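Verkis Publishes Gripper Comparison, Cautions Against Reading Too Much Into It
Simulated pick trials favor the Venetti hand, but the margin shrinks once the easy parts are taken out

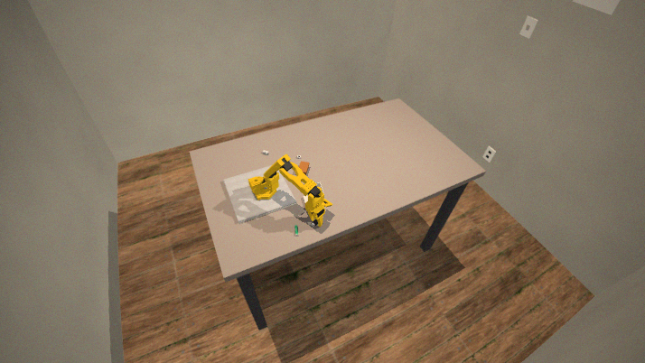
What was tested
SULTATVILLE, November. Verkis today released the results of 1,982 simulated pick attempts comparing 3 grippers on the same yellow tabletop arm. The parts were small ones, among them a green cylinder standing on end and an orange-brown block. The Venetti two-finger hand dropped the fewest. The Šimek hand came second, and Verkis's own in-house design finished last.
The company is not recommending that anyone buy a gripper on the strength of these numbers.
"A simulator is very forgiving about friction," said Bohumila Zeman, who ran the trials. "You type in a value and the part behaves. I have yet to meet a real part that does."
Where the lead goes
Much of the Venetti advantage came from upright cylinders, which all three hands were expected to handle. With those attempts removed, the gap between first and second place was too small for Verkis to call a winner. A further 134 attempts were thrown out after the physics engine let fingertips pass through the part. Those are listed separately in the report.
Octavio Riquelme, head of controls at Verkis, also questioned the controller settings. All of the hands ran on one set of gains, tuned on the Venetti. "That is convenient for us and unfair to Šimek," he said. "We should have tuned each one. We ran out of schedule."
Vendor claims
Verkis undertook the work after hearing sales claims of "universal" gripping that it could not match to any published test. It still can't. Neither supplier paid for the study or saw the results before release.
Next steps
Bench trials with physical hardware will cover 18 part types, including several the simulator left out. Tonantzin Ocampo will lead them. Verkis will publish those results whether or not they agree with the ones released today.
The full report, with raw logs, is available on request from Jahangir Sivakumar at the Verkis press office in Sultatville.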